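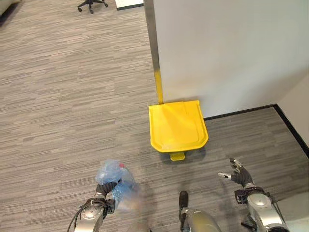

The Sial is a small pedal bin made by Vavell, sold for offices and workshops. I bought one in January for the shared floor at our office and it has been in daily use for 3 months. Order number on the box was 710, which is the yellow version.

## Size and placement

It takes up little floor and fits into a corner with the back of the lid up against the wall. Ours stands on low-pile carpet against a partition. The pedal is small and sticks out at the front, so leave room for a foot. On hard floors the bin may slide; I haven't tried it there.

## Lid and pedal

The lid is wide and light. One press brings it up far enough to drop in a bottle without touching anything. It comes down with a click, a bit louder than I would like — people at the nearest desks hear it.

## Capacity

Vavell says up to 27 liters. Bottles and cans eat that up fast if they aren't crushed. Dark walls inside are a good choice, as drips don't show.
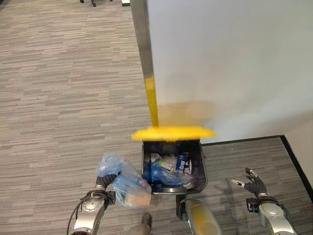 ## Compared with the Dranetti

We had a Dranetti before this. It held more, but the pedal rod bent in the first year. The Sial rod is thicker. The Dranetti did have a ring to hold the bag in place, and I miss that.

## Verdict

Four out of five. I would buy it again for a small office, and get a second one for cans.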